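Home | Working Groups | Minutes | Documents | Contact

Bin Picking Practice Group
Minutes, January 2019
Chair: Kerubo Mosoti. Notes taken by the Fagerlund side. Present: Fagerlund, Pallix, Himska. Flullis sent comments in writing.

1. Last minutes
October minutes ok, one spelling fix. Approved.

2. Draft 2 of the cell practice sheet
Went through clause by clause, got as far as 13. Rest next time.

Clause 4, cable routing. Long talk. Pallix wants all dress cables clamped on both sides of the wrist. Himska says too strict for lab cells, they re-route every week. Agreed text: slack loops allowed if they stay clear of the bin walls in every taught pose, checked at slow speed before the first run. Kerubo to reword.

Clause 6, finger wraps and sleeves. Flullis comment read out: any film or tape on fingers counts as part of the gripper and goes in the cell log. Agreed. Replace at start of shift or when torn, whichever first. No loose ends longer than the finger pad is wide.

Clause 7, bin fixing. Bin must not shift when fingers touch a wall. Spring clamps accepted for test cells only, production needs bolts or a fixed nest. Himska asked about wires run near clamps, add a line: keep sensor wires off clamp handles.

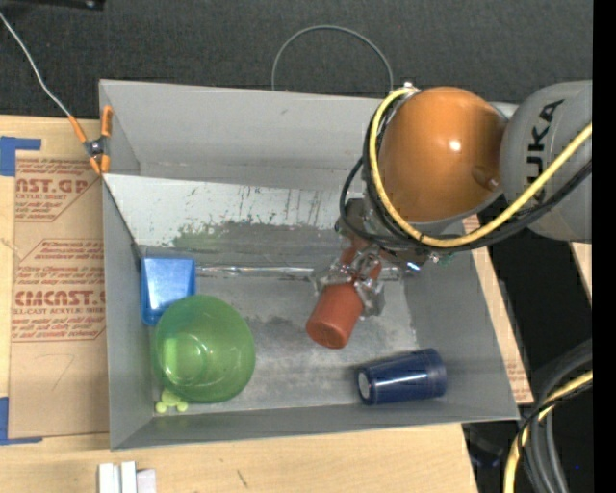

Fig. 1. Mixed plastic items in a gray bin, red cup in the gripper. Ref. clauses 4, 6, 7.

Clause 9, item sets. Cups, bowls and boxes in one bin is fine for trials but the set has to be writen down before the run. Nested or see-through items to be listed seperately. Pallix does not agree on see-through, wants more data. Left open.

Clause 11, drops. A drop outside the bin = stop and log. Drop inside the bin = log only. Agreed, no discussion.

Clause 13, people near the cell. Nobody reaches in to the bin with drives on, also not for "just one cup". Stop, confirm, then reach. Wording to match each site's own risk assessment, which comes first if the two differ.

3. Trial runs
Each site to do 45 picks under draft rules, same log form. Himska needs 17 working days. OK.

4. AOB
Log form column too narrow for remarks. Fagerlund to fix.

Actions
Kerubo Mosoti: reword 4, add wire line to 7
Pallix: note on see-through items
Fagerlund: log form
All: trial picks, send logs before next meeting

Closed early, room needed.

2 comments | 13 shares

Related items
Minutes, previous meeting
Cell practice sheet, draft 2
Log form for bin trials
Flullis written comments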